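Pratlow planner update: picking up in hotel rooms

The October release of Pratlow is out on the Coron servers, and most of the work has gone into the tidy-up planner. The old version chose the nearest item on the floor and gave it to whichever arm was closer. That was fine with one piece of litter and poor with several, when both arms wanted the space over the bin at the same time. The new version plans two moves ahead and lets one arm wait until the other has cleared the rim.
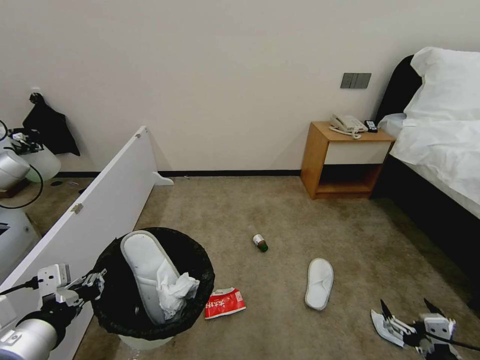
Slippers have been the hardest thing to get right. They are long and soft, and one that goes in upright takes up most of the opening. The planner now checks the bin again after every drop and looks for the widest gap left, and it will turn the wrist before letting go if that helps.

We ran 143 pick-ups on the old planner and the same number on the new one. Failed drops went from 77 to 12. Most of the ones left are light wrappers that stick to a fingertip, and the Flornivska team is working on a short shake for those.

If you have your own settings file, rename the "bin_wait" entry before you update. The Dreßler simulator needs the new scene pack as well, and that should be ready on Thursday.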